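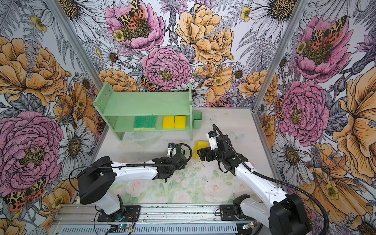 Progress report: gripper and wrist camera comparison, two-arm cell
Reporting period to the end of November
Prepared for: Kirsten Kennedy, Stenau programme office
Prepared by: Olumide Ekpo, Troltitz site

1. Scope of the period

The work plan for this period had two items. The first was to compare the open-frame compliant fingers (referred to below as Sirka) with the rigid parallel fingers used in the previous phase (referred to as Zacharias). The second was to decide whether the wrist cameras alone give the operator and the controller enough information to place soft objects on a shelf, or whether the fixed camera has to stay in the loop.

Both items have been started. The finger comparison is complete for single-object picks and incomplete for transfers between arms. The camera item is complete for picking and open for placing.

2. State of the cell

The two arms are mounted on the aluminium rail at the front of the cell and work towards the shelf unit at the back. The wall covering and the floor print were kept from the previous phase. The patterned surfaces were requested in the original proposal so that segmentation would be tested against a busy background, and changing them now would make the two phases impossible to compare.

Test objects for this period are kitchen sponges in two types: plain yellow foam blocks and foam blocks with a green scouring layer. They were chosen because they deform, because the two faces of the scouring type have different friction, and because a bad grasp does no damage. The shelf and the glass bowl have been kept as fixed obstacles. The bowl is difficult for all the cameras and is used as a standing check on the collision margin.

Cleaning of the floor panel is now on the start-up sheet. Grit on the panel was getting into the foam and changing the friction between one block of trials and the next. The sheet does not yet say how clean is clean enough, and Halima Obura is writing a short standard with reference photographs.

3. Finger comparison

Each finger type was run for 500 picks, split evenly between the two arms. A pick is counted as good if the sponge is lifted clear of the floor and held for two seconds without rotation that can be seen by the operator. Start poses were drawn from the same list for both types.

The main findings are as follows.

Sirka fingers tolerate a larger error in the approach angle. When one finger touches first, it bends and the sponge is drawn into line as the jaws close. With Zacharias fingers the same error tends to push the sponge sideways, and the controller then has to open and try again.

Sirka fingers are worse at thin edges. If the sponge lies flat and the arm comes in too high, the tips spread and ride over the top face. Lowering the approach height cures this but brings the tips into contact with the floor panel, and the floor contact shows up as a false grasp in the motor current. We have added a check on jaw opening to separate the two cases.

Zacharias fingers give a more repeatable final position. For placing on the lower shelf, where there is little clearance at the sides, this matters more than the rate of good picks. No decision has been taken on which finger to carry forward for placing.

Wear was inspected at the end of each block. The ribbed inner edges of the Sirka fingers collect foam dust and need brushing. No cracks were found. One Zacharias fastener worked loose and was refitted with thread lock.

4. Wrist cameras

The two arms do not carry the same camera. The left arm has the small black unit and the right arm has the unit in the white housing. This was deliberate: the proposal asked for a comparison under the same lighting and the same controller. The drawback is that any difference between the arms themselves is mixed in with the difference between cameras, so the units will be swapped over at the start of the next period and the camera trials repeated.

In picking, both units were adequate. The object is near the middle of the view during the final approach and the finger tips are visible, so the operator can judge the closing distance. In placing, the view is less useful. As the arm comes up to the shelf, the held object hides the target, and the operator works from memory or from the fixed camera.

Away from the object, the wrist views are dominated by pattern. The segmentation model gave false detections on the wall print, mostly on yellow parts of the flowers, which are close in colour to the foam. Masking by depth removes most of these but fails near the back of the cell, where the shelf and the wall are close together.
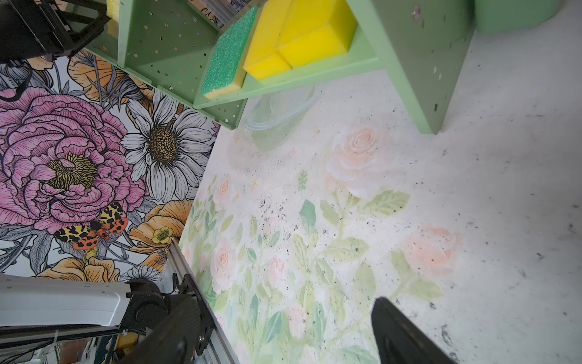
Zanele Mthembu has asked for it to be recorded that she does not agree with masking by depth as the main remedy. Her view is that the mask hides a weakness in the training data, that it will fail again as soon as the shelf is moved, and that the time would be better spent on retraining with the wall print labelled as background. She would keep the mask as a fallback only, with a log entry each time it changes the result.

The point is accepted in part. Retraining is planned, but the labelled set will not be ready before the swap of the cameras, and the trials after the swap need some form of rejection in place. The mask will therefore stay on for the repeat trials, with the log entry as proposed. Both the masked and the unmasked detections will be stored so that the retrained model can be scored against the same material.

5. Controller and timing

The controller was updated once during the period. The update altered the way the jaw speed is reduced near contact. Before the update the jaws slowed at a fixed opening, which suited the rigid fingers and was too late for the compliant ones. The slow-down point is now a setting stored with the finger type.

Command rate for both arms was held at 30 Hz throughout. A higher rate was tried for a short time on the right arm and gave no gain that we could measure, while the camera stream began to drop images. It was returned to the old value. The cable run from the right wrist camera was also re-routed, as the loop was catching at full reach.

One habit seen in the operator logs needs attention. With Sirka fingers the operators tend to bring one finger up against the side of the sponge and then close the other onto it, instead of centring first.
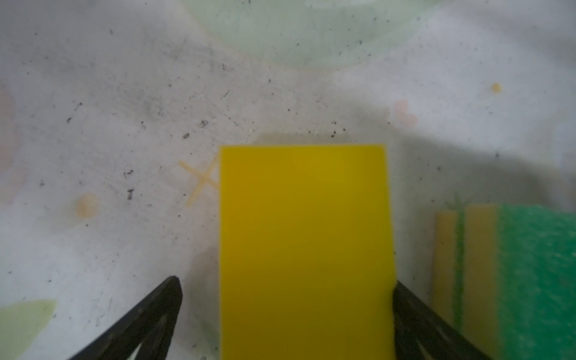

This works well for a sponge standing on its edge, and it is quicker. It is a poor habit for a sponge lying flat, where the first contact turns the object before the second finger arrives. It also puts a side load on the wrist that the rigid fingers would pass straight into the joint. The operator notes now ask for a centred approach in all recorded trials, and single-sided contacts are tagged during review so that they can be left out of the comparison or treated on their own.

The review itself is slow. Maëlle Ross has written a small tool that reads jaw opening and motor current and marks the likely single-sided contacts for a person to confirm. It misses light touches. It has been good enough to cut down the amount of video that has to be watched in full, and it will be used for the repeat trials.

6. Problems and risks

Transfers between arms have not been run with Sirka fingers. The open frames can hook into one another if the jaws meet at the wrong angle, and a safe approach path has to be worked out first. This is the item most likely to slip.

The fixed camera is still needed for placing. If the programme office wishes to drop it from the final design, a second view near the shelf will have to be costed.

Spare Sirka fingers are low. An order has been raised, and the delivery date has not been confirmed.

7. Work for the next period

Swap the wrist cameras and repeat the camera trials with both finger types.
Run placing trials on the lower shelf, with and without the fixed camera.
Define and test the approach path for transfers between arms.
Label the wall print and retrain the segmentation model.
Issue the cleaning standard for the floor panel.

No change to the budget is requested. We ask for a decision from the programme office on the fixed camera before the placing trials begin, as the answer affects how the shelf area is wired.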